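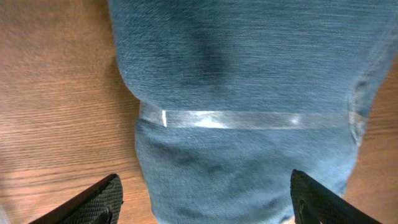 Verna Schumacher wrote to me after my last post to say that I had the sum upside down, and that I ought to be asking what the arm would cost us in the second year and leaving the first year to look after itself. She put it more kindly than that, and at greater length, and she added that the purchase price is the one figure everybody remembers and the one that matters least by the time the thing has been bolted down for a while.

Well, I have been chewing on that since Friday, and I think she's right, so I'm going to go through the money again, properly this time, with a pot of tea next to me.

For those who are new (hello!), we sort and fold second-hand clothes in a long, chilly building at the edge of Mistville, and a good half of what comes through the door is denim. Jeans are heavy, they are stiff, and by four in the afternoon everyone's wrists have had enough of them. So the plan has always been to start the arm on jeans that are already folded and banded, moving them from the table to the crate, and to leave the folding itself to people for now. It's a dull little job and I'd love to give it away.

The pot I set aside in the spring was 2,000 pounds for the gripper and everything that hangs off it. The arm comes separately, on a lease from Inerow, and I've already moaned about that lease at length so I'll spare you. The gripper quote from Prirkenley came back at 1,094, and I was so pleased that I very nearly ordered a second one on the spot. That would have been silly. Out of what was left I still had to find spare finger pads, a mounting plate, cable, a proper stop button within reach of the table, and two days of somebody's time to set it all up.

The pads are where Verna's point bites. Denim is rough stuff and I can't imagine it being gentle on rubber, day in and day out. I had put down one spare set for the whole year, more or less as a gesture. Nikola Vlachou looked at my sheet and crossed that out and wrote 4 in the margin, then underlined it. So four sets it is, and if we only get through two I shall be delighted and say nothing.

Then there are the clear bands. I'd left them out of the budget altogether, as we use them anyway, but a band that a person can push straight with a thumb may be more of a nuisance to a machine. It's shiny, it pinches the cloth in, and the bundle bulges out above it. We might want a wider one, or to put it lower down, and either way I'd like a bit of money for trying things. I've written in a small sum under the Nutsugah heading, Nutsugah being our name for the cupboard where all the odds and ends live.

So the new sheet has 11 lines where the old one had five, and it comes to rather more than I wanted. I can do one of two things - push the start back to November and save up the difference, or go ahead now with the lease on the shorter term and buy the plate and pads in two lots. I'm leaning towards November. The building is quieter then, and I would sooner have the training days paid for before the arm turns up than have it standing under a sheet while I scrape the money together.

If you've run something like this on soft goods for more than a year, do please tell me what you spend on pads. Bedding, towels, coats, anything. I'll put the whole sheet up once Prirkenley have confirmed the delivery charge, which they've promised to do by email.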